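Right, a thread on being the friend of somebody whose mum has died. I've been on both sides of it now and I got the first one badly wrong. Bit long, sorry.

My friend Ilaria lost her mum in February. I'd known her mum since I was a teenager - she fed me more dinners than I can count and she once drove to Macedo and back in the rain to fetch me off a broken-down coach.

When my own dad died I had 105 messages in the first week. I know the number as I sat up one night and replied to every single one, like a mad person. By week six it was my sister, my boss and the phone company.

So with Ilaria I put reminders in my phone. Every Friday, text her something. It doesn't have to be about her mum. Last week's was a photo of a terrible sandwich and she rang me straight back and we talked for two hours!

I did worry that reminders made it a bit cold. I told her about them in the end and she laughed and said she'd set one to remind herself to eat lunch, so who was she to judge.

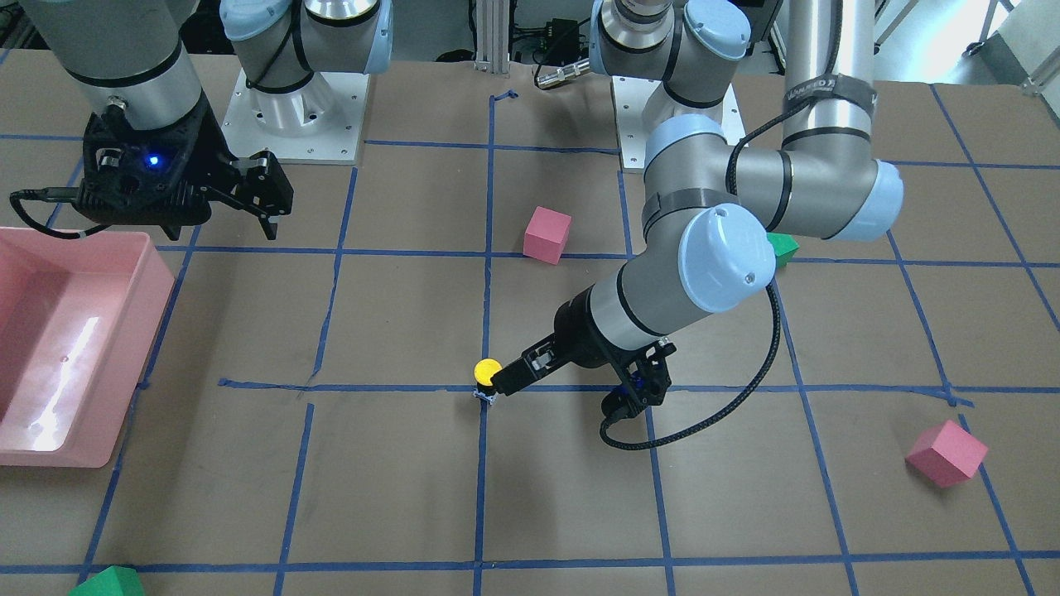
The paperwork is the bit I'd warn anyone about. Ilaria had her mum's bank, pension, council tax, a savings account with Dastetti that none of the family knew existed, and a magazine subscription that kept on arriving addressed to her. We did it at my kitchen table one evening and she couldn't look at the pile without welling up. What got us going was borrowing the idea of that brown paper marked into squares with blue tape. We did the same on my table, one square for each place that needed ringing, and only dealt with the square in front of us. She took the bank. I took the magazine.

Please don't say "let me know if you need anything". I've said it myself hundreds of times and I meant it every time, but when it was my turn I couldn't have told you what I needed if you'd paid me. Say "I'm going to the shop, do you want milk". Much easier to answer.

Also please say the person's name. People went quiet about my dad, I think to be kind, and it felt like he'd been tidied away. I talk about Ilaria's mum all the time. Sometimes she cries and sometimes she tells me a story I haven't heard, like the one about the wedding in Pundero and the missing shoes.

She found 3643 photos on her mum's old tablet by the way. Mostly the cat. A lot of thumb. She's going through a few each night before bed and sending me the good ones, and I've become very fond of that cat.

Some days she cancels on me. I used to take that sort of thing personally (I was a right sulker in my twenties) and now I just write back "no bother, next week" and leave it there.

A couple of you have asked about groups. She goes to one called Stondameo, evenings, tea and biscuits, and you can sit there and say nothing at all if you like. She said nothing for the first two and then talked for most of the third.

Anyway, her mum's birthday is coming up and we're making the lemon cake from the recipe card, which has no oven temperature on it. If anyone's got a good guess for a loaf tin, I'm all ears.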